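Three rules I wish I'd had before the first PC

If you read my June post you know I've moved over to the disassembly cell at Florkell, where we're teaching a pair of arms to take old desktop computers apart. Drives, memory, brackets, the lot. It's fun! It's also the messiest thing I've ever tried to write rules for, and rules are what I get asked about most, so let's do those.

When I started, our work instructions ran to 549 lines in one shared document. I read the whole thing twice and I could maybe tell you four things in it. Khurram Farooqui (he ran the old line over in Clusdale, and he's forgotten more about grippers than I know) told me to throw it out and keep whatever fit on a sheet of paper taped to the guarding. So I did, and it's been argued over ever since.

Rule one is that every part has a home before anybody presses start. If the arm is going to pull something out, there has to be a spot on the fixture plate for it. We print ours in gray, and the plate sits left of the tower so the parts don't have to travel back over the open case. I got lazy about this in my first week, and I'd rather not talk about the memory stick.

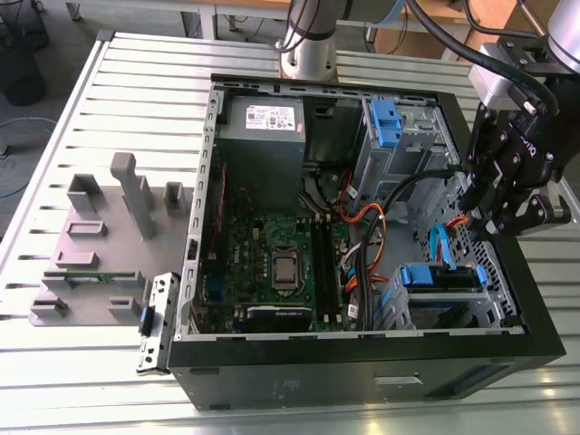 Case open on the table, fixture plate on the left, gripper over by the drive bays.

Rule two is about cables, and it's the one people fight me on. Before a drive moves, someone looks at every cable near it and decides which ones could snag. Power bundles are the worst - they're springy and they never sit the same way in two machines. We tried a fixed approach path from the Naqvi handbook we use in-house and it was fine on tidy cases and hopeless on everything else. Now the rule says: look, then clear a path, then go slow for the first bit of the lift. The speed cap on that first bit is 300 mm per second, and I'd happily go lower.

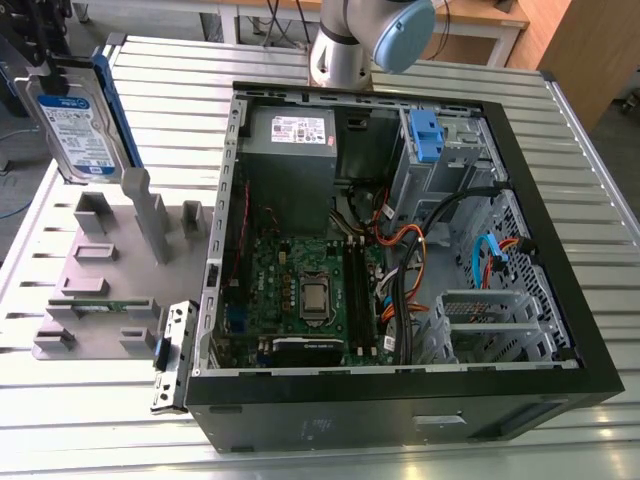

Drive up in the gripper, blue rail still clipped to its side.

Rule three: hands stay outside while the arms have power. Yes, even for the little clip that's just sitting there. Yes, even if you're quick. Stop, lock out, reach in, step back, reset. It takes me 6 minutes if I have to redo the start checks and I grumble the entire time, but I do it. Keep in mind our sheet sits on top of the cell's risk assessment and doesn't replace it, so please don't copy mine and call your own cell safe.

Things still up for debate: whether we leave the rails on the drives (I say yes, sort them at the next bench), and whether the sheet should have photos. The Atarwood folks want a checklist app. I like paper. You can write on it with a marker when you're annoyed.

Next time I want to get into labeling, and how we log a part when the sticker is half gone.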